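The Jutdale wipe-clean tablecloth, by the metre or ready cut

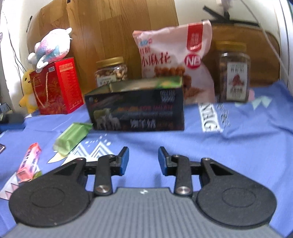 Photo: Floor Vanhove

I have sold tablecloths from the shop in Purton for 11 years and this is the one I keep on my own kitchen table, so forgive me if I go on a bit. We started stocking the Jutdale back in February, after Godelieve Dekker sent me a sample folded up in an envelope (it still had the creases in it when I took it home, and they dropped out overnight on the table).

It's a cotton cloth with a matt coating on top. Matt is the word I'd underline! The shiny sort squeaks when you slide a plate over it and shows every fingerprint, and I've never got on with it. The Jutdale feels more like proper fabric under your arms, and it hangs well at the corners too — no stiff little wings sticking out to catch you on the hip.

Cleaning is a damp cloth and a drop of washing-up liquid. Tea, jam and felt tip all came off mine. Turmeric didn't, not completely, and I've got a faint yellow patch by the window end to prove it. Please don't put it in the tumble dryer. You can iron it on the back with a cool iron, but I just leave it over a door for a bit.

Sizes and prices

Roll width: 140 cm
By the metre: £11, cut in one piece, minimum order 2 metres
Ready cut with a stitched hem: 140 x 200 cm, stock number 494
Ready cut with a stitched hem: 140 x 250 cm, stock number 527
Round: cut to order, please ring first

When you measure up, add the drop you want to both sides. I like 20 cm, but Teun, who does most of our cutting, thinks that's mean and always goes for 25. If you've got small children who pull at things, go shorter than either of us would.

The cut edge doesn't fray, so you don't have to hem it. If you'd like it hemmed anyway we can do that, and it adds a few days. Cut lengths can't come back, I'm afraid, but the ready-cut ones can if they're unused.

Matching clips and weights are on the Peltgate page. For outdoor tables you'll want the weights — mine went over the fence without them.

Updated 2018-11-08: the 250 cm size is back in.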